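Wateo Hand-Held Gripper Comparison
Pre-Session Safety and Inspection Checklist, with Comments
Site: Trirkgate furnished hall, ground floor
Completed by: Marcelino Figueiredo, Plindorbridge Equipment Safety Office
Month: December
Session start: 9 a.m.

Purpose

This checklist is to be completed before each comparison session using the Wateo and Pacheco hand-held grippers. An item marked "Attention" may proceed once the stated action has been taken. An item marked "Hold" stops the session until the Safety Office has released it in writing.

Section A – Area and Access

A1. Walkways clear of cases, packaging and loose cable
Result: Satisfactory
Comment: Equipment cases have been moved to the storage room behind the stairs. They are to stay there until pack-down.

A2. Emergency exits unlocked and unobstructed
Result: Satisfactory

A3. Upper level checked for unsecured items near the railing
Result: Attention
Comment: A roll of tape and a clipboard were found on the ledge and removed. Operators on the ground floor work with their eyes on the gripper and will not see an object fall. The ledge must be checked again after the midday break.

A4. Lighting adequate for tracking
Result: Satisfactory
Comment: Fluorescent lights on. The Pacheco tracking software lost its reference twice in low light at the previous site, and the hall lights are therefore not to be dimmed during a trial.

A5. Bystanders informed of the working zone
Result: Attention
Comment: The hall remains open to other staff. The session lead is to speak to anyone entering before a trial begins.

Section B – Hand-Held Grippers

B1. Finger pads seated and free of tears
Result: Satisfactory
Comment: Both pads on each unit were pulled by hand and did not shift. One pad on the Pacheco unit had been fitted with its texture facing outward. It was corrected before use. The supplier's instruction sheet is unclear on this point and a note has been sent.

B2. Opening and closing travel smooth through the full range
Result: Satisfactory
Comment: The Wateo trigger is noticeably stiffer. Two operators reported a tired forefinger by the end of the last session. Trigger force is to be recorded under D3 as a comparison item as well as a comfort item.

B3. Pinch points identified and explained to operators
Result: Satisfactory
Comment: The gap at the base of the fingers closes faster than the tips. Operators are not to clear an item from between the pads with the free hand while holding the trigger.

B4. Tracking markers firmly mounted, flat and clean
Result: Attention
Comment: The marker mount on one unit could be rocked slightly. The screw was tightened. Any mount that moves again during the day is to be replaced, and the trials recorded with it are to be noted in the log.
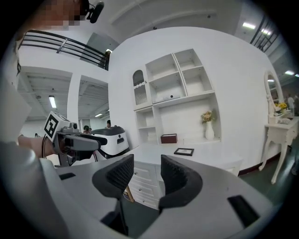 B5. Cables secured and long enough for the operator's reach
Result: Attention
Comment: A hanging loop can catch on drawer knobs and on the corners of furniture. Operators are to gather the slack and fasten it at the forearm before approaching the desk or the dressing table. Where two operators are working side by side, they should agree who moves first – cables were crossed on one occasion during set-up.

B6. Camera housing intact, lens clean
Result: Satisfactory

Section C – Furniture and Objects Used in Trials

C1. Furniture stable under light pushing and pulling
Result: Satisfactory
Comment: The shelving unit and desk did not move. The dressing table shifted slightly on the floor when the mirror was touched. Trials at this position are limited to small items placed on the tabletop. The mirror is not a trial object.

C2. Breakable items removed or excluded
Result: Attention
Comment: The vase of flowers may remain on the shelving unit as a visual background but is not to be gripped or lifted. If water is found in it, it is to be emptied.

C3. Drawers run freely and cannot be pulled fully out
Result: Hold
Comment: The lowest drawer has no working stop. Drawer trials are on hold until a stop is fitted. Trials on the desktop may proceed.

Section D – Operators and Records

D1. Operators briefed and sleeves secured
Result: Satisfactory
Comment: Four operators briefed. Lanyards and loose jewellery are to be left in the lockers.

D2. Rest breaks scheduled
Result: Satisfactory
Comment: Operators exchange grippers at each break so that fatigue does not favour one model.

D3. Comparison sheets available at the recording station
Result: Attention
Comment: The sheets supplied were an earlier version without a column for trigger force. Corrected sheets to be printed before the session begins.

Outstanding Actions

Drawer stop to be fitted and inspected (C3) – Facilities.
Corrected comparison sheets to be printed (D3) – session lead.
Upper level ledge to be checked again after the midday break (A3) – Safety Office.

Signed: M. Figueiredo
Copy to: Trirkgate site office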